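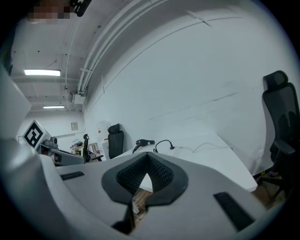

Last edited 2025-07-28 -- fixed the bit about the deposit

OK so the move. People keep asking, I keep saying "I'll write it up," and then another box needs opening. Writing this on the floor with a sandwich, so apologies in advance for spelling.

Short version: we left the apartment on Rønning Street after five years and are now in Saminmont. Smaller place, better light, worse parking. Rent is $137 less a month. Ladan says that's the whole reason. It's most of the reason.

Long version below, mostly so I remember it next time. There will not be a next time.

Packing. I started way too early with the wrong things. Books first, because everyone says books first. Then spent two weeks wanting the books. Cookbooks especially. Had to cut open three boxes for one lentil recipe and then didn't make the lentils. Next time (no next time) I'd start with the closet shelf nobody can reach. Winter stuff, the fondue set, the box of cables. Which I moved again, by the way. The cable box. Third apartment for the cable box. I don't own anything that plugs into half of it.

Labels. We had a system. Color stickers by room, number on the side, a list in a notebook that matched the numbers. Worked great up to box 20 or so and then it was just "misc" and "misc kitchen" and one that says "NOT THIS ONE" in my handwriting. No idea. Haven't opened it.

The notebook is in one of the boxes.

Movers. We got two quotes. First guy wanted to come look at everything and then never came. Second was a small outfit called Zallau, two brothers and a truck, and they were great. Fast, polite, didn't sigh at the bookcase. Quote was $314 for the half day plus stairs. Stairs were extra $60. I had not read the part about stairs. We were on the third floor. Fair enough.

The couch. I need to talk about the couch. I measured the couch. I measured the new front door. Couch fits door, all good, very proud of myself. What I did not measure was the turn right after the door, where the hallway goes left. So the couch goes in four feet and stops. Ladan on one side, me trapped in the kitchen side, one of the brothers just looking at it with his head tilted. They took the feet off. Then they took our bathroom door off, which I would never have thought of, and backed the thing in there to get the angle. Ten minutes. It's in. It is never leaving, whoever lives here after us gets a couch.

Measure the turns!! That's my one real tip.

Cleaning the old place. Did it ourselves to save money and I don't know if it saved money. Oven took a whole evening. There was a spot behind the radiator I'm not going to describe. I bought the fancy sponges, the white ones, and went through all of them on one wall where the bike used to lean. The paint came off before the mark did, so then I had to find paint. Landlord's off-white is not the store's off-white. Stand back far enough and it's ok.

Deposit -- I wrote before that we got it all back, that was wrong. We got it all back minus $60 for a key. One key. A mailbox key. Which I then found in my coat, obviously. Mailed it to them with a note, haven't heard.

Floors. This is the thing I wasn't expecting to care about. Old place had that gray carpet that's in every rental, and I'd stopped seeing it. Now it's wood everywhere and I love it and also hear every single thing. Chairs. Socks, somehow. A spoon dropped at 6am sounds like a car wreck. Got the felt pads for the chair legs and half of them are already off and stuck to the floor somewhere else.

Also I will be buying a rug. Ladan and I have been discussing the rug. She wants one big one, I want two smaller ones, we've been on this since before we signed the lease. Currently we have zero rugs.
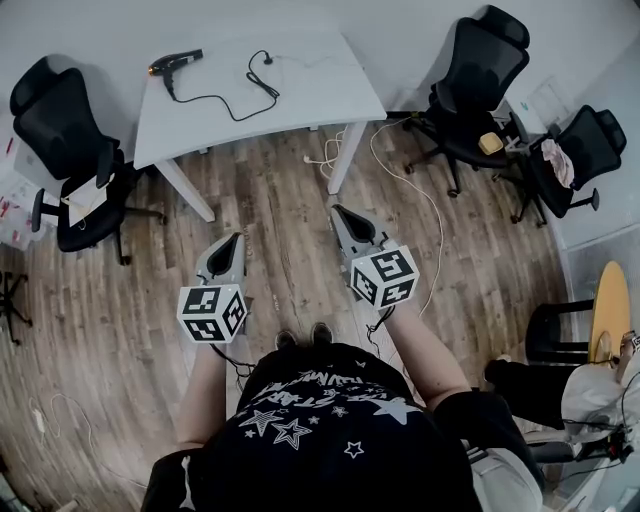 Wood floors, no rug yet.

Address changes. Make a list as the mail comes in, don't try to think of them all at once. I did bank, work, car insurance, doctor, felt very grown up. Forgot the dentist, the library, and the coffee subscription. So two bags of coffee went to the old place and I'm assuming the new people are enjoying them. Also forgot my mother, who had it written down wrong for a month and blamed the post office.

Internet took nine days. They gave me a window of 8 to 5, then called at 5:10 to say they were on thier way, then weren't. Got a lot of reading done. From the books I packed first.

Neighbors so far: Pejman Rashti downstairs, who lent us a drill before we'd even said our names properly, and a lady across the hall with a very old dog who barks one time, at noon. Good people. I owe Pejman a drill bit.

What's left: curtains for the bedroom (we're using a sheet), the shelf in the hall, the box called NOT THIS ONE. And I want to find a decent bakery, the Ramero one on the corner is fine but they close at two and I never make it before two. If you live out this way and know a place, leave a comment.

Going to go look for the can opener now. It's in misc.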